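About Plikier

Plikier is a wholesale packing and short-term storage business for leaf vegetables and brassicas.
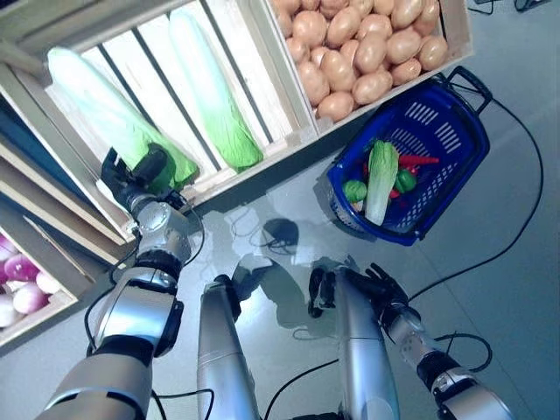

One shop customer wrote to us that the outer leaves matter less than growers think, and that what she pays for is a head that is still firm on the fourth day. Our grading rules are written on that basis. A marked outer leaf is trimmed and the head stays in its class. A soft core moves the head down a class whatever it looks like from outside.

What we do

We take in cabbages, chard, leeks and kale from growers in the Wosten and Elow districts, cool them, grade them, pack them and pass them on to shops, canteens and market traders. We do not grow anything ourselves and we do not sell to the public from the packing hall.

The site at Wosten has 9 cold rooms. Six are held just above freezing for cabbages and leeks. The other three run a little warmer and are used for mixed loads awaiting collection. Air temperature and humidity are logged at the door and at the back wall of each room. Produce that gives off ethylene, chiefly apples and ripe pears, is not accepted for storage, even for one night.

Capacity

The packing hall handles up to 2,000 crates in a working day. In June the figure is well below this. The busiest period begins with the first autumn cabbages and ends when the stored winter crop is cleared.

How loads are graded

Each load is given a number on arrival and keeps it until it leaves. Heads are checked for weight, firmness, insect damage and the state of the cut stem. Chinese cabbage is also opened on a sample basis to check for brown edges on the inner leaves, a fault linked to poor calcium uptake during growth. Results go back to the grower by 6 in the evening on the day of delivery.

The Won method

Won is our name for the stock rotation system we have used since moving to the present building. Loads are released by remaining storage life, as estimated at grading, and not by date of arrival. A load cut in wet weather may therefore leave before one that came in two days earlier. The system covers 357 storage bays, each with its own record card and a matching entry on the office computer.

Supplying us

New growers are asked to send a trial load before the season starts. Crates must be clean, stackable and free of old labels. Deliveries are accepted from 6 in the morning at the Elow Road gate. Vehicles arriving without a booking wait until booked loads have been cleared.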